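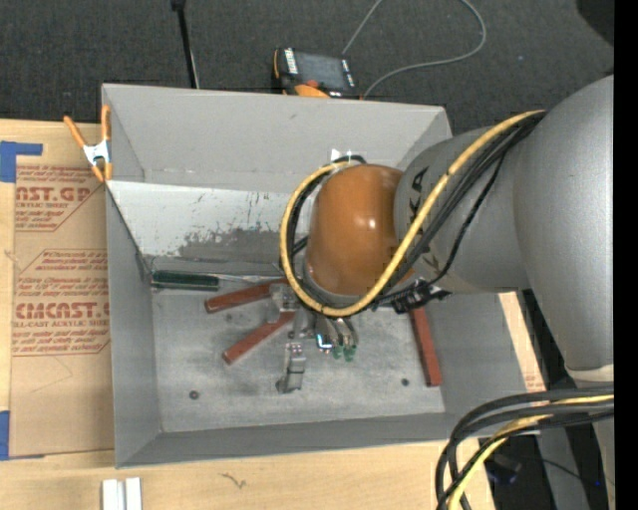 Hand tools in a metal bin, the gripper pointed at the floor of it.

Our planner at Ulholm has 231 settings. I know this because I printed them out one March evening, intending to cross off the ones we no longer needed, and crossed off 3. The rest turned out to be holding each other up.

I bring this up as a complaint about the fashion for perception. Every talk I sit through is about seeing. The model sees the screwdriver, the model draws a colored outline around the screwdriver, everyone claps. Fine. A screwdriver lying against the wall of a bin has been seen by every toddler who ever got near one. The question is how to get two fingertips around it without putting the wrist through the sheet metal, and for that the colored outline is about as useful as a horoscope.

Red handles spread in a V are worse. Our first grasp scorer, Zarnero, loved the gap between them. It was centered, it was symmetrical, and there was nothing in it to hold. It gave that patch of air top marks for 9 days before anyone thought to check what the number meant.

What we lacked was a decent log. When a pick failed, Zarnero wrote "plan failed," which I could have told it myself. It now writes down which candidates it threw away and why, and the reasons are mostly dull: wall too close, cable would wind up, joint near its limit. I've learned more from that dull file than from any demo.

So my modest proposal is to take a slice of the money going to bigger vision models and spend it on someone writing better error messages. I don't expect a crowd at that talk. I'd still like to give it, if the projector driver loads.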